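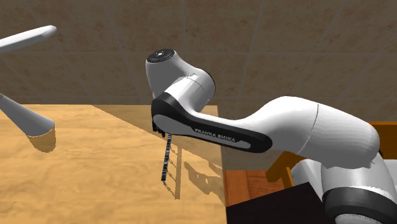

The Clader No. 2 Table Oil has been in our catalog longer than the catalog has had page numbers, and it still does one job. It goes into bare or previously oiled wood, it stays there, and it leaves a surface you can eat off, spill on and complain about. On a pale top with a faint wavy grain, like the yellow-tan one at the head of this page, it deepens the color by a shade and then stops, as a guest should. On walnut it goes darker than you expect. On pine it goes the color of pine, only more so, and we have no remedy for that.

Sold in a 500 ml can with a lid that must be opened with a screwdriver you do not care about.

Search products
Enter keyword or item number
Go

Monday, October 12, 2020
By the Wedico finishing desk

What it is

A blend of linseed and tung oils with a small amount of wax and a citrus thinner. It contains no stain. People write to ask which of the oils we stock contains "just a little" stain, and the answer is the Lui Tinted, which is on another page and which we would ask you to try on the underside of something first.

The smell is orange peel for the first hour and old cricket bat for the next two days. After that it smells of nothing, or you have stopped noticing, and either will do.

How much you need

One can covers 254 square feet in a single coat, according to the maker, who was presumably working on glass. We plan on less for thirsty wood. A kitchen table for six takes two coats on top and one underneath, and you will still have enough left over to put on a shelf and forget until it turns into a rubber puck.

How to use it

Sand to 180 grit along the grain. Going up to 320 feels wonderful under the hand and closes the surface so well that the oil sits on top looking at you. Vacuum, then wipe with a barely damp cloth and let the table dry.

Pour out less oil than seems reasonable. Spread it with a lint-free rag, working it well into the end grain, which drinks like a sailor on leave. Leave it for 18 minutes. Wipe off everything that hasn't gone in, then wipe again, in good light, from a low angle. Most of the sticky tables we hear about were never wiped the second time. The rest were oiled on a wet night in an unheated garage by someone who had read the label and felt it applied to others.

Second coat the next day. Light use after three days, hot dishes after two weeks. Lay used rags out flat outdoors to dry, or soak them in water and seal them in a metal can. Oily rags in a heap can heat up and catch fire by themselves, and on this one point we have no jokes.

Upkeep

Wash with water and a little plain soap. Skip the lemon sprays, the miracle wipes and anything with a rainforest on the bottle. When water stops beading and starts lying about in flat patches, give the top a light rub with a gray pad and one thin coat. A busy kitchen table wants this once a year. A dining table that exists to hold mail can go five.

White rings usually go with a second coat. Black rings are iron and water reacting with the wood, and they will need sanding or a bowl of fruit.

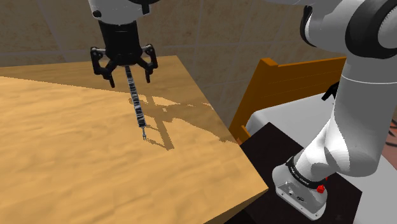 Mokivov wrote in July that the instructions are too timid about the edges: the top of a table gets all the attention, and the narrow side faces get whatever is left on the rag, which is why they go dry and gray first. We tried it the suggested way, edges before top, on our own packing bench, and have to concede the point. The printed sheet will be changed when the current stack runs out. It is a tall stack.

Does it work over varnish?

No. It will sit there until you wipe it off, and then you'll have a varnished table and a dirty rag.

Ordering

Item number 284. Single cans ship by ground only, being flammable. A case is six cans, and the carton is stronger than it looks, though we'd still lift it from below. Unopened cans can come back within thirty days. Opened cans are yours, along with whatever you did with the screwdriver.

Gray pads and rags are sold separately, but an old T-shirt, well washed, works just as well as our rags and we have never managed to make the catalog say so.

Last updated: with the fall price list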